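Bitlow Microfiber Towels, mixed colors

I bought these in March to replace the cotton rags under the sink. The weave is looped in fine rows, and the yellow has a bound hem.
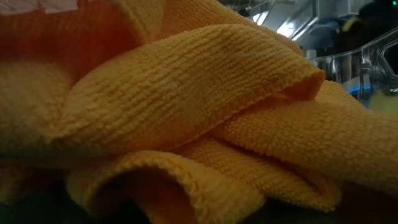 Mine shed lint for the first 3 washes, then quit, Prumar wrote under my first post. I got less lint than that. Wash them apart from clothes anyway.

They don't stack well. I gave up stacking and put them in a wire basket.
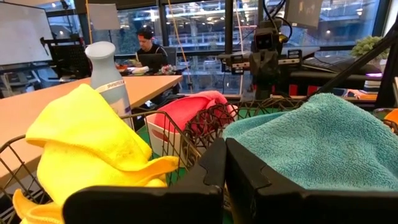

The basket lets air through, so a damp one dries by morning. Glass is their weak point.

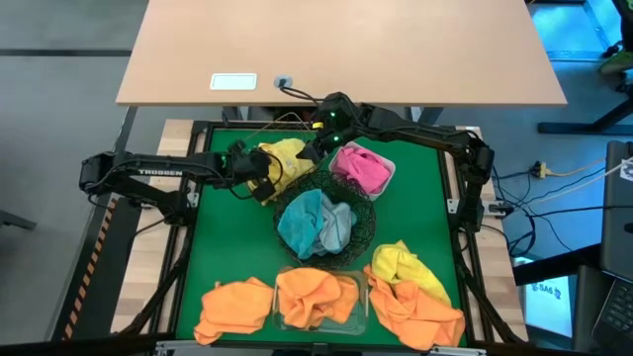
Orange is my pick for the stove. I'd buy them again at 10 dollars.

Recent reviews
Kultanero 727 spray bottle
Barrios dish rack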